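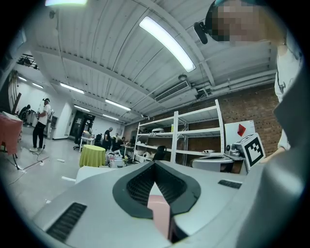
Amerley Asamoah has run the alterations counter at Lamptey Tailoring in Climdale for most of her working life. She learned to sew from an aunt in Birnby, took in hems at her kitchen table for two years, and answered a card in the shop window when the second child started school. The shop has changed hands once since then. She stayed on.

I asked her first what people bring in.

"Pants," she said. "Pants are most of it. Then zippers, then bridesmaids in the spring. In October it's coats, when people take them out of the closet and find the lining is gone."

She keeps a ledger as well as the computer record. Last year she wrote down 1,162 jobs, and 419 of those were hems. A plain hem takes her 12 minutes if the fabric behaves. Jeans take longer when the customer wants the original edge kept, which she does by folding the leg up, stitching close to the old hem and pressing the extra to the inside.

"I tell them it will look a little thick there. Most of them don't mind. If they do mind, I cut it and make a new one."

The part of the job she finds hardest is pinning. People stand differently when someone is kneeling next to them. They look down to see what is going on, and the pants drop half an inch in the back. She asks customers to look at the clock on the far wall and talk to her about anything at all. She also asks them to bring the shoes.

"Everybody forgets the shoes. I had a man drive back to Multton for his shoes, and he was right to do it, because he'd been standing there in sneakers and the wedding shoes had a real heel on them."

Her employer, Kwesi Sowah, bought the business from the founder's son. He had been a cutter at a uniform company before that and still does the suit work himself at the back table. He and Asamoah disagree about some things. He likes to chalk everything. She uses pins and a line of basting thread.

"Chalk rubs off," she said. "He says it doesn't if you do it right."

Sowah, when I asked him, said it doesn't if you do it right.

He was more willing to talk about money. A new lining for a winter coat costs $145 at the shop, and he says customers often stop there and ask what the coat would cost new. He tells them to look at the outer cloth before they decide. If the elbows and the cuffs are sound and the collar hasn't worn through, he thinks a lining is worth doing. If the cloth has gone thin he says so and hands the coat back.

"I'd sooner lose the job than put a good lining in a coat that will split next winter," he said. "They come back with the next coat."

Both of them have noticed a change in the clothes. Seam allowances are narrower than they used to be, so there is less to let out. Asamoah showed me a dress with barely a quarter inch on each side. The customer wanted it an inch bigger at the waist. She was going to put a panel under each arm, from cloth taken out of the hem.

"You have to find it from somewhere," she said. "Sometimes there's a belt nobody wears, or a pocket flap. I had one where the only spare piece was the facing, and we faced it in something else."

She does not do leather, and she will not shorten a sleeve that has working buttonholes at the cuff. Those go to Sowah, who takes them up from the shoulder and charges accordingly. Wedding dresses she likes, although she asks for three fittings and wants the last one no more than two weeks ahead.

I asked what people could do at home and save the trip. She said buttons, without stopping to think. She sews them with doubled thread, puts a matchstick across the top while she stitches, then slides it out and winds the thread around the slack underneath to make a shank. On a coat she puts a small flat button on the inside to take the strain.

"A loose button, do it that night," she said. "Once it falls off in the parking lot you're buying a whole set."

Her own mending waits. There was a cardigan of hers on the hook behind the counter with a hole in one pocket, and she said it had been there since the summer. Her daughter has asked to learn and comes in after school when the counter is slow. So far she has done straight seams on scrap and one pillowcase.

"She pulls the fabric through," Asamoah said. "They all do that in the beginning. You have to let the machine feed it."

The shop takes work until noon for pickup the following week. Rush jobs cost extra and depend on what is already on the rail.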